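Blog > Work > Two arms at the sorting bench

Two arms at the sorting bench

Sat 4 January, by Pravesh Molefe 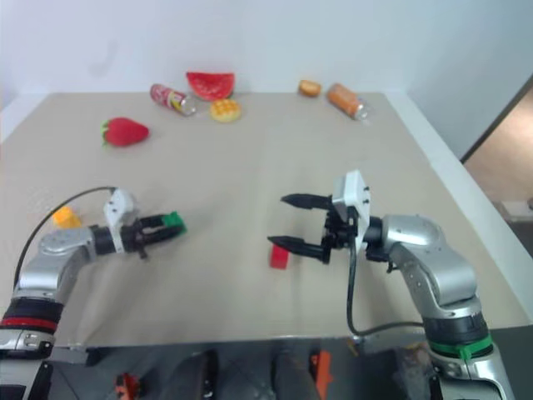

I said in the last post that I would write up what the Lisska cell has changed on our floor at Kudthorpe, leaving the mechanics for another time. Readers who want gripper force curves will have to wait.

Some background. We handle returned play sets for Brarner: mixed boxes of plastic food, blocks and cubes that come back incomplete and go out again as full sets. Until last spring each box was tipped on to a table and sorted by hand. A trained sorter did 43 boxes a shift. The work is light but repetitive, and wrists and necks suffer from it.

The cell has two arms fixed at the near side of a table, each with a two-finger gripper. Both are taught by demonstration. A person guides the arms through a pick and a place, the movement is recorded, and the recording goes into the training set along with all the others. We are at 3,484 accepted recordings. Another 232 were rejected, mostly for hesitation, where the person paused over an object while deciding which arm should take it. The model learns the pause along with everything else.

Cubes and blocks were usable early on. They have flat parallel sides and the fingers close square on them. Food pieces are slower. A biscuit lying flat gives the fingers very little to hold, and a bottle or a can on its side tends to roll if the first contact is off centre. Anything with a tapered end needs its own approach angle. We now record each awkward piece in several positions, which takes up most mornings.

As for the people, there were 13 sorters before the cell and there are 13 now, but the job is different and I don't think the same title should cover it. Four of them teach. Two check finished sets. The rest still sort by hand, on the boxes the cell can't take, and those are the worst boxes: sticky pieces, broken pieces, things from other makers. So the hand sorters have lost the easy boxes that used to break up their day. Their count per shift has dropped and the target sheet was not changed until November, which caused a fair amount of bad feeling. I should have raised it sooner.

Ruan Chauke was the first to move across to teaching. His view is that it's easier on the hands and harder on the head. A sorter can talk while working. A teacher can't, or the recording shows it. He asked for shorter sessions and we now run forty minutes on, twenty off, with the twenty spent labelling. Rejections fell after that, though the spare grippers arrived in the same fortnight and I can't separate the two.

Pay is unsettled. Teaching is graded as sorting plus an allowance, and the allowance is lost when someone rotates back to the hand tables. That discourages rotation, and without rotation the teaching knowledge sits with four people. The grading review is down for the end of January.

Still open on the technical side:

Handing a piece from one arm to the other. Works with blocks, poor with anything round.

Cable routing. The loops near the grippers need more slack than I first gave them and less than they have now.

The Lecomte table height. Fine for the arms, too low for the taller teachers. Risers are on order.

Next post will be on the labelling scheme, which has been rewritten twice.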